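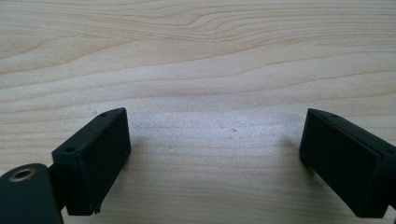 Subject: Re: [surfaces] pale tabletop, solid or veneer, and what to put on it

Replying below the quoted part. I have trimmed the section on chair feet, which belongs in the other thread.

> The table came from Dvořáček with no paperwork. The top is 720 mm
> deep, pale, with a clear grain and a matte finish. It will be the
> shared work table in the Jernach room, so expect paper, cups,
> tools and the occasional wet sleeve. Before I order anything I
> would like to know two things. Is it solid or veneered, and does
> that change the choice of finish? My plan was to sand it back to
> bare wood and start over with two coats of Mikside oil.

Taking the second question first: yes, it changes things, mostly through the sanding. Oil sits about as well on veneer as on solid wood. What you can't do on veneer is correct a dip or a burn by removing material. If the face layer is thin, one careless pass at an edge goes through it, and no finish will hide that.

On the first question, the face alone won't settle it. The figure on this top is what you get from a flat-sawn surface: mostly straight lines running the long way in the picture, opening in places into arcs and long ovals. Flat-sliced veneer shows the same thing. Anyone who tells you from the face pattern that it must be solid is guessing.

The checks I would make, in this order:

1. Look at the end of the top. On a solid board the face lines run into end grain that agrees with them. If the end shows long grain, it is an edge strip or a veneered edge, and you need to look further.

2. Look underneath. A different figure on the underside is normal even for solid wood. What you want is a knot or a strong line that you can locate on both faces.

3. Look inside any screw or cable hole. Layers show up well there with a flashlight. Do not drill a new hole for this purpose unless it lands under a bracket.

4. Measure along the surface for repeats. Sheets cut one after another from the same block carry nearly the same figure, so an oval that turns up again at a fixed spacing points to veneer. No repeat proves nothing.

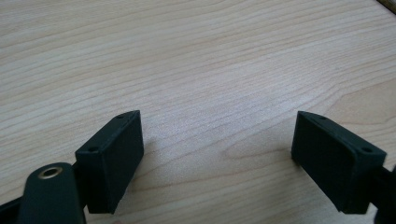 Garkach replied off list that the ovals are the place to be careful with any finish, because the softer and harder bands inside a loop take oil at different rates, and a top that looked even before can come out with a darker patch at each one. The advice was to test on the underside first, on a loop if one can be found there, and to leave the test for 14 days before judging the color.

I agree with the test and with the waiting time. I would add that the underside may be a different board or a different sheet, so treat the result as a guide to color and drying and leave the blotching question open.

As for sanding back to bare wood, I see no case for it yet. The surface is smooth, the finish reads as matte with a slight sheen where the light lands, and the marks near the middle are very faint apart from one tiny dark speck. A speck like that may be in the wood, in the finish or on top of it. Try a damp cloth, then a plastic scraper held flat. If it stays, leave it alone.

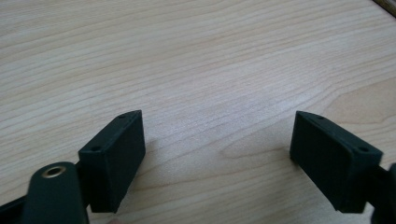

Tabletop with the loop figure right of center.

The existing finish needs identifying before any oil goes near it. Put one drop of water on it and wait nine minutes. If the drop stands up and wipes off with no change, there is a film or a sound wax layer, and oil will sit on top and stay sticky. If the wood darkens under the drop, the finish is worn or very thin and oil has a chance. Then put a little denatured alcohol on a swab, underside only. A surface that goes tacky suggests shellac.

If it is a sound film, clean it, let it dry, and use the table. A matte film will go shiny in the places where sleeves rub. You can bring that back with a gray pad, worked lightly and with the grain – never in circles, which show badly on pale wood at a low angle of light.

If it does take oil, go with your two coats of Mikside, thin, and wipe off everything that has not soaked in. Expect the creamy tone to shift toward yellow. That is the main drawback on a light top like this one, and it can't be undone without the sanding you would be trying to avoid. A water-based matte product holds the color better but is harder to patch.

Please post what the end of the top looks like when you have had a flashlight on it. The edge strips on the Dvořáček tables I have handled were glued, so don't pry at the corners.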